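Notes from the Gastodon bench

Hello again from the Hesalholm end of the building, where the coffee machine is still broken and the demo count for Gastodon has finally crept past the point where I stop worrying about it every morning. As of this issue we're at 2237 usable demonstrations. I wrote that number on the whiteboard in very large digits and I'm not sorry.

For anyone who joined the list since June: Gastodon is our attempt to get one policy to handle ordinary kitchen tidying - cups, bowls, lids, shelves, that kind of thing - from examples that people record by hand. You hold a gripper, you do the task, and the gripper remembers what it saw and where it went. Then the learning people take it away and do their part, and a few weeks later they come back and tell us which of our habits the policy has picked up. (Mine, apparently, is pausing over a cup before I grab it. The policy pauses too. I've been teased about this a lot.)

This past stretch has been nearly all cups and shelves. We do them in blocks of 40, with a break after every 20, and I've become a bit of a bore on the subject of breaks. When I'm tired I get faster, which sounds great until you look at the paths. My moves turn into big lazy swoops and I start clipping the shelf on the way in. A swoop that works for me with my very flexible human elbow may be no good at all for an arm bolted to a bench, so those go in the reject pile, and the reject pile is depressing. Fresh and slightly slow is what we want.

We've also been moving things more between takes. Early on I had a terrible habit of putting the cup back in the same spot, because that's where my hand wanted to put it, and the first policy we trained was brilliant at picking up a cup from exactly that spot and hopeless a hand's width to the left. So now I shift it every time, turn the shelf a little, swap what's on top, stand on the other side of the table. It feels silly and fussy while you're doing it! But the difference in the last training run was big enough that I've stopped grumbling.

The other big change is working with two grippers on the go. I like it a lot more than I thought I would. It does mean more to keep track of, and the markers on top have to stay where the tracking can find them, so you learn to keep your wrists from rolling over when you reach. I tell new people to imagine they've got a bowl of soup balanced up there. It works on most of them. 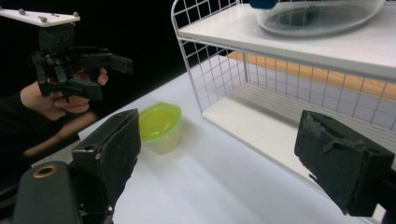

Olumide Okoro wrote in after the last issue to ask why we bother keeping the fumbled takes at all, when a clean set ought to teach a cleaner policy. A fair question, and Olumide had a second half to it: if the fumbles stay, shouldn't they at least be labeled, so the learner knows which is which?

Yes to the labels, and we do that now. On keeping them, my answer is that there are fumbles and fumbles. If I miss the cup, back off, line up again and get it, that's a lovely thing to have on record, since the robot is going to miss too and somebody has to show it what to do next. If I knock the cup over, say a word I shouldn't and reach in with my free hand to set it upright, that teaches it nothing good. The first kind gets a "recovery" tag and goes in. The second goes out. In between there's a gray patch, and Henryk Szulc and I argue about the gray patch over lunch more than is healthy.

Henryk wants to be stricter than me. His view is that a recovery only counts if a robot could have done the same thing with the same view from the same gripper, with no peeking around the side. I peek. We all peek, I think, you can't help it, your head is right there. So we're trying a rule where you keep your chin up and look only from behind the gripper during the approach, and so far it's making my takes slower and a good bit closer to what the policy has to work with. I'll report back when there's something to report.

A few smaller bits. The uploads now go through Clustaver, which checks each take for dropped tracking before it reaches the training set. It rejects more than the old script did, and I was cross about that for about two days until I replayed some of the rejects and saw the path jump halfway across the room. So, sorry, Clustaver. If yours comes back marked "short," it usually means you hit stop before you'd let go of the object. Let go, lift clear, hold still for a breath, then stop.

The Pešek room is free in the mornings if you want to record, and the afternoons are mostly spoken for until the next training run. Please write the object set in the log before you start. I've spent far too much of my life working out after the fact which cup was which.

Next up is lids. Taking them off, putting them on, and the horrible in-between business where a lid is sitting there but isn't properly seated. My first few tries at that were very bad, so there'll be plenty of recovery takes for Henryk to be strict about. If you've got steady hands and a free morning, drop me a line and I'll put you on the list.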